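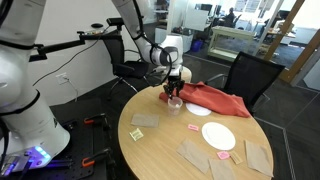

Lilwood, April

Pascal Royer lost his tag title at the Amundsen hall show, and I think the booking was right. He and his partner had held the belts for four months. The last two defenses were the same match with different opponents: Royer gets beaten up for ten minutes, makes the tag, everybody goes home.

This time the tag never came. He reached the corner twice and got pulled back both times, and the second time the crowd went quiet — you could hear the referee counting. Then the pin, clean, in the middle of the ring.

I didn't care for the main event. Too much time on the floor, and from the bleachers you can't see any of it.

Reltoria is still champion. The next card has two matches announced so far, and Astar is in one of them. I already have my ticket.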